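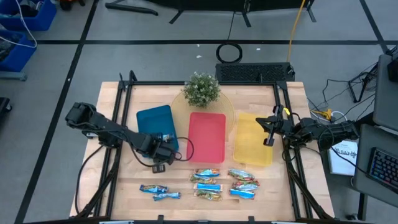 韦伟杰（Wai-kit Wei）
本地法院与县政记者

分享 46　评论 7

先交代一下，我自己收到过陪审员召集信，收到以后把它压在冰箱上一只磁铁底下，压到差点过期。所以这次去 Maihi 县法院见 Glenys Fairweather 的时候，我心里是有点虚的。她管陪审员办公室，那封信右下角印的就是她的名字。

“你那封我记得，”她一见面就说，然后看着我的脸色笑了，“骗你的，我哪记得住！”

我们约在早上八点，她说这个时间最能看出问题。陪审员集合室在法院一楼，进门左手边，椅子是一排一排连着的那种，坐下去旁边的人会跟着晃一下。八点还没人来，Glenys 在签到台后面拆一盒新圆珠笔，拆一支试一支，在便签纸上画圈，不出水的直接丢掉。她说这批笔比上一批差远了（这件事她后来又提了两次）。

我来是想问陪审员补贴的事。县里今年要讨论涨不涨，讨论了好几轮，每一轮的会议纪要我都看了，看完还是不明白：到底有多少人不来，不来是因为钱，还是因为别的？

“一月份我们寄出去806封，”Glenys 说，“你猜最大的一审那天早上，坐在这间屋子里的有几个？”

我猜了个两百。

“46个。”

我说这也差太多了吧。她说先别急着写标题，806封是整个月的，分摊到好几个开庭日，中间还要刨掉搬走的、过世的、年纪到了可以免的、在外地念书的、家里有小婴儿的，还有信被退回来的。“退信是最冤的，”她说，“大家以为不来的人都是故意不来，我这边一麻袋一麻袋的退信，地址还是好多年前的。人家根本没收到，你怎么怪他？”

名单是从选民登记和驾照资料里抽的，两边的地址常常对不上。县里几年前换了一套叫 Dokumard 的系统来管这件事，本来说会自动比对，Glenys 对它的评价是“脾气很大”。同一个人在两边名字写法差一个字母，它就当成两个人，寄两封信，让两个人同一天来报到。有一位先生真的拿着两封信来了，问她能不能领两份补贴。

“我跟他说，您要是能坐两把椅子，我就给您两份。”

补贴是一天7块钱。我在稿子里写过好多次这个数字，可是那天早上在集合室旁边的自动售货机前面站了一会儿，才有点实感：买一份三明治加一瓶水，这一天的钱就没了。停车还要另外算。Glenys 说停车费可以报销，要填一张表，附上小票，然后等支票寄到家里。我问要等多久，她翻了一下眼睛，说那要问财务，她不敢替他们答应。

快九点的时候人开始进来。我答应过不打扰他们，也不问案子的事，只在中间休息的时候找愿意聊的人聊聊。愿意聊的是 Kylie Gilchrist，她坐在靠窗那排，腿上放着一本翻得很旧的侦探小说，封面都卷边了。我说带这个来法院挺应景，她说家里随手拿的，而且她已经知道凶手是谁了。

Kylie 在镇上的 Zanico 面包店上早班，凌晨就得到店里。收到信的时候，她第一反应是去问老板这天算不算工资。

“老板人不错，但是他也没遇到过，他说他去查查，查了两个礼拜，回来跟我说法律规定不能因为这个开除我，但是没规定一定要付钱给我。那我就懂了嘛。”她把书合上，“所以我今天来，是少了一天工资，换7块钱。我女儿说，妈妈你这是花钱上班。”

那为什么还是来了？

她想了一下。“说出来有点傻，我其实挺想看看的。我在这里住了这么久，每天上班开车从法院门口过，一次都没有进来过。信寄到家里，上面写着我的名字，我就觉得，噢，原来他们也会找我这样的人。”

她停了停又补了一句：“不过要是案子审七天，我就不行了，那房租真的会出问题。今天这个听说两天就结束，我咬咬牙。”

这个“两天还行、七天不行”的说法，我后来跟 Glenys 转述，她一点都不意外，说她在签到台天天听到。短的案子，大家叹口气也就来了；碰到长的，请求免除的信就像雪片一样。写信的人里面有拿时薪的，有自己开小店的，有在家照顾老人的。最后能坐满七天的，多半是退休的，或者公司照发工资的。

“辩护律师跟检察官平时什么都要吵，”她说，“这件事上他们倒很一致，两边都跟我抱怨过陪审席上的人太像了。年纪像，住的地方也像。被告坐在那边抬头一看，一个跟他过日子差不多的人都没有。我不是律师，我不去评论这个对判决有什么影响，我只知道谁来签到、谁没来签到。”

我问她，不来的人会怎么样？信上印的那几行字挺吓人的，又是藐视法庭又是罚款。

她说她在这个位子上，真正走到罚款那一步的，两只手数得完。通常是先再寄一封，口气重一点；再不来，法官会签一张通知，请他到庭上说明理由。来说明理由的人大部分一进门就道歉，有的快哭了，法官看看情况，多半给他改个日期就放走了。“有一位法官喜欢让他们坐在旁听席看一上午庭，看完了再问他，你觉得这个工作重不重要。我觉得这招还蛮管用的，好几个人后来自己打电话来问什么时候轮到他。”

我说那冰箱上压着信的人呢？

“那要看磁铁漂不漂亮。”

（我那块磁铁是一只龙虾，还行吧。）

接下来说说钱的事。县委员 Milovan Popescu 是最早提出要涨补贴的人，我跟他通了一次电话，他正在开车，开的免提，中间信号断了两回。他的想法是头一天维持原样，从第二天开始往上调，审得越久，每天给得越多。他说这样县里的负担小，钱也能花到真正被拖住的人身上。

“大多数人来一天就回家了，根本没选上，”他说，“我们要补的是选上的那些。”

听起来挺合理的，可是我把这个方案拿给 Glenys 看，她皱了皱眉头。她说第一天才是门槛。人都没进门，后面几天给再多，他也不知道。Kylie 那样的人，决定来不来，是在厨房里拆开信的那一刻决定的，她看见的就是7块钱。

我把这话又转给 Popescu，感觉自己像个传声筒。他沉默了一会儿（也可能是又没信号了），然后说：“她说得有道理，但是她不用编预算。”

后来他又打回来一次，口气软了点，说可以考虑第一天给停车和午餐，直接发券，不用填表等支票。他还说他自己当过一次陪审员，很多年前了，一桩邻居砍树的官司，审到后来他连那棵树有几根主枝都背得出来，到现在开车经过那条街还会看一眼树桩。我问他当时觉得7块钱怎么样，他说他那时候在公司上班，工资照领，补贴的支票他忘了去兑。

这一句我在笔记本上画了线。

涨补贴的反对意见也有，公平起见我写在这里。上次公听会上有居民说，陪审是公民义务，跟纳税一样，要是开始讲价钱，味道就变了。还有人担心县里一开这个口，道路维修那一块又要被挖掉一点，而 Maihi 县的路，开过的人都知道……我自己的轮胎就有发言权。Glenys 对“义务”这个说法倒没有意见，她说她也觉得是义务。“可是当义务的人也要吃午饭呀。”

Glenys 自己最想要的东西，说出来有点小。她想要一个能用短信提醒的功能。现在的流程是，陪审员前一天下午五点以后打一个电话，听录音，录音会念出明天需要到场的组号。问题是录音是她本人录的，每天录一遍，碰到感冒的时候有人打来投诉听不清。也有人听错组号，白跑一趟，请的假也白请了。

“牙医都会给我发短信，”她说，“剪头发的也发。就我们，还要人家打电话来听我咳嗽。”

她问过 Dokumard 那边，对方说这是另外一个模块，要另外付钱。报价送上去了，现在躺在哪张桌子上她也不清楚。我问 Popescu，他说他没见过这份报价，让我转告她再送一次。于是我又当了一回传声筒。

十点半，法警下来念名单，念到的人站起来排队上楼。念名字这件事比我想的难，有几个名字他念了三遍都没人应，后来有个小伙子犹犹豫豫举手，说你念的可能是我。屋里的人都笑了，气氛一下子松下来。Kylie 也在名单里，她把小说塞进包里，跟我摆摆手，跟着队伍走了。

我留下来跟 Glenys 又坐了一会儿。屋里剩下的人有的在看手机，有的在打瞌睡，有一位老太太在织东西，毛线针是塑料的，Glenys 说金属的过不了安检，老太太来之前专门打电话问过。

她给我倒了杯咖啡，法院的咖啡，我就不评价了。我问她做这份工作这么久，有没有烦过，她说烦，每个月月底对名单的时候最烦，一对就是一整天，眼睛都花了。可是她也喜欢早上这一阵子，平时绝对碰不到一起的人，坐在同一排会晃的椅子上，开始的时候谁都不理谁，过两个小时就在交换哪家修车便宜了。

“去年有两个人在这里认识的，后来合伙开了个洗车场，”她说，“他们还给我送了一张洗车卡，我不能收，我们有规定，我就把它退回去了。但是我心里是收了的。”

中午 Kylie 给我发了条消息，说没选上，律师问她认不认识在执法部门工作的人，她说她表哥是，然后就请她回家了。她说有点失望，又有点松了口气，下午还能回店里补半个班。书没看完，反正凶手是谁她也知道。

县委员会下一次讨论补贴的日期还没排出来，排出来我会在这里更新。另外，好几位读者来信问收到召集信但是日期撞上了手术或者考试怎么办：信背面有一张延期申请，填好寄回去，或者直接送到一楼签到台都可以，第一次申请延期基本上都会批。Glenys 特别交代，请用深色的笔写，铅笔的扫不进系统。

我那封信，采访完当天就填了，在签到台上填的。用的就是那批新圆珠笔，第一支写到一半没水了，她递给我第二支，脸上写着“我就说吧”。

评论（7）　分享（46）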